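4. Display, storage and the condition of collected figures

4.1 Background to the household study

The collecting of articulated figures by adults has mostly been studied through what people buy. Much less has been written about what happens to a figure once it leaves its box, although owners talk about little else when asked. This section reports the part of our work that dealt with display and storage in the home. Prices and resale are treated in Section 5.

The households were drawn from the mailing list of the Nodcombe Model and Figure Fair. Letters were sent to 100 addresses, and 70 households agreed to take part. Of these, 55 completed both the first visit in April and the follow-up interview. The remaining 15 gave the first interview only, and their answers are used here solely where the text says so. All visits were carried out by Oluwaseun Briggs, using the same schedule of questions in each home.

Participants were asked to name the three figures they would least like to lose, to show where each was kept, and to explain how it had come to be kept there. The visits were not timed. Owners who wished to handle a figure while talking about it were encouraged to do so, as earlier trials had shown that people recalled repairs and lost parts more readily with the object in hand.

4.2 Open shelves and closed cases

Owners of the larger Trukent figures tended to favour closed cases with a glass or acrylic front. The reason most often given was dust, followed by sunlight. Cloth costumes were a particular worry. Several owners had replaced a cape or tunic after it faded on one side, and two had turned their figures to face the wall during the summer months, a practice they described with some embarrassment.

Open shelves were more common among owners of the smaller Bridadano range. These figures are moulded with their clothing and can be wiped clean, and their owners changed poses far more often. One participant altered the whole shelf each weekend. Joints suffered as a result: loose hips and ankles were reported much more frequently on open shelves than in cases, and the usual remedy was a thin coat of clear varnish on the ball of the joint.
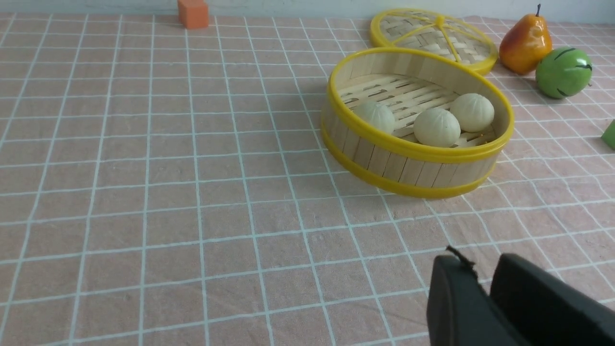

Accessories followed a different pattern from the figures themselves. Spare hands, weapons and alternative heads were seldom displayed. Most were returned to the original tray, and where the tray had been thrown away they were kept in fishing-tackle boxes, sewing tins or sandwich bags. Owners were able to find a named spare part without difficulty when it was in its tray. Those who relied on bags often could not, and a few discovered during the visit that a part was missing.

The original packaging was itself a matter of dispute in shared homes. Of the households that completed the study, 45 had kept at least one empty box, and lofts and the tops of wardrobes were the usual places. Partners who did not collect were generally content with the figures on show but less patient with the boxes. In one home a limit of a single cupboard had been agreed, and the owner flattened older cartons in order to remain within it.

4.3 Handling by children and guests

Rules about handling were clear in nearly every home, though rarely written down. Children were allowed to hold older or damaged figures, which some parents bought second-hand for the purpose. The Olatunji vinyl figures were frequently mentioned in this connection: they have few joints and no small parts, and their owners regarded them as safe to pass round. Guests were treated with more caution than children. Participants explained that a child could be told how to hold a figure, whereas it was awkward to correct an adult visitor.

Breakages were described in detail even when they had happened many years before. Wrists and sword pegs were the parts most often named. Repairs were usually attempted by the owner, and a visible repair did not in itself cause a figure to be moved from its place on the shelf.

4.4 Limits of the evidence

The sample was taken from people who attend a specialist fair, and casual buyers are likely to be missing from it. Condition was reported by owners and was not graded by the interviewer. Joint wear in particular may have been understated, as a loose joint cannot be seen while a figure is standing in a settled pose. A second round of visits would be needed to establish whether the difference between cases and open shelves holds for figures of the same age and make.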